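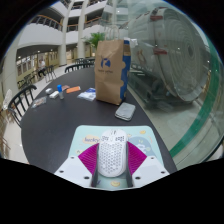
Finger pads for hand-held grippers: ribbed soft pads or flat rubber?

Laria Users Forum > Hardware > End Effectors
7 replies

b_rajput
Posted Aug 19, 2023
Members are invited to comment on a comparison of finger pads currently in progress at our site. The object shown at the top of this thread is a computer mouse with a honeycomb shell, held between two ribbed magenta pads on flat white finger plates. We are comparing this pad with the flat rubber pad supplied by Otavby. Each pad is scheduled for 50 grasps per object. The mouse was selected because its perforated shell offers limited contact area to a flat surface. I would welcome views on whether the ribbed pad should be adopted as our standard.
Bimla Rajput

tolerance_stack
I would advise against adopting it on the basis of one object. A mouse is light and has a convenient width. Our group retained the flat pad after a similar review in June, chiefly because the position of the object between the fingers was easier to repeat. A soft pad yields, and the final pose varies with the force applied.

vfontana
I respectfully disagree with the previous reply. Variation in pose can be corrected in the controller. A dropped object cannot. In our records, the flat pad accounted for 191 of 540 failed grasps on curved housings, and the ribbed pad for considerably fewer than that. The remaining failures were approach errors and should not be charged to either pad.
Vittoria Fontana

tolerance_stack
Were the two pads tested on the same finger plates? If the plates differed in stiffness, the figures are difficult to interpret.

vfontana
The plates were identical. The pads were exchanged between sessions and the screws tightened to the same setting.

Lomholm_bench
A separate point concerning the camera. With a wide-angle lens mounted on the tool, table edges appear strongly curved, as they do in the picture posted here. Anyone estimating finger opening from the video should calibrate with the pads fitted. We calibrated with bare plates and had to reprocess 1,258 clips.

b_rajput
Thank you for the note on calibration, which will be added to our procedure. In reply to tolerance_stack, the object list also contains a paper bag, a fabric pouch and a small capped bottle. I accept that the mouse alone would not justify a decision.

tolerance_stack
That list is more persuasive. I would still ask that final pose be recorded separately from grasp success. The Bisht controller logs both if the option is enabled before the session begins.

b_rajput
Agreed. Pose will be logged for both pads, and the flat pad will remain our standard until the results have been posted in this thread.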